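Materials Handling 152 — Week 10 Handout
Sorting boards and shape blocks

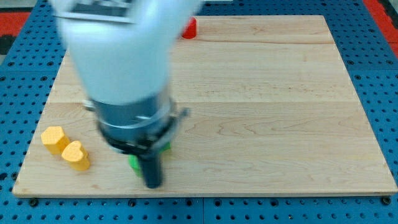
Figure 1. Light wooden board on a blue perforated tabletop, with two yellow blocks near the left edge, one of them heart-shaped.

Shape blocks are an old way of teaching outline and fit. The set used in this unit comes from Grandik and is kept in the gray bins in Room 608.

Outline. Describe a block by its top face first, then its height. A heart has two lobes and a point, so it can be turned only one way to match its outline. A five-sided "house" block also has one correct position if the roof is taller than the base is wide. Check this with a ruler.

Color. Color is a second sorting key. Two yellow blocks may belong together by color and apart by shape — write down which key you are using before you start.

Board. Keep finished blocks near one edge and leave the middle clear for the next piece.

For Wednesday
Read the Brokell chapter on sorting keys. Draw the top faces of four blocks at full size and mark every line of symmetry. Keep the write-up under 200 words and bring it on paper.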